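**Two-armed robots back at work in Destden after wrist fault**

Good news from the Otell workshop in Destden — the two-armed handling robots are running again! They were stopped in April when one arm let its wrist drop in the middle of a handover, and the team has spent the weeks since chasing down a fault that turned out to be smaller than a fingernail.

The trouble began shortly after 3 pm. Two arms were passing a soft item between them over a table when the wrist on one of them sagged, and the other kept coming. The grippers knocked together, a finger was bent and the emergency stop cut in. No one was hurt, as the operator was standing outside the marked area, but Otell shut down all 11 of its stations that same afternoon.

What followed was a lovely bit of detective work. Évan Chevalier, who looks after the arms, went through 3,905 logged handovers and found 119 in which the wrist had slipped by a hair before catching itself. Every one of them came from arms fitted with the same batch of connectors, supplied by Bahrami. A tiny locking tab inside could work loose when the wrist turned quickly, and for a split second the joint lost its position signal.

"I was so pleased I ran down the corridor," Chevalier told us. "You could see the slip in the numbers long before anyone saw it on the table."

Bahrami has sent new connectors with a deeper tab, and they've gone into every arm. Otell has also changed the software so that if one arm loses its signal, both stop at once (before, only the faulty one did). The repaired stations have now done 2,151 handovers without a slip.

Clandis, which runs the same model of arm at its own site, has asked for the log-checking script, and Otell is sending it over free of charge. The handover tests carry on in Destden through the summer, at a slower speed to begin with, and Chevalier hopes to have the arms back up to full pace by autumn.

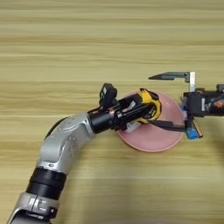
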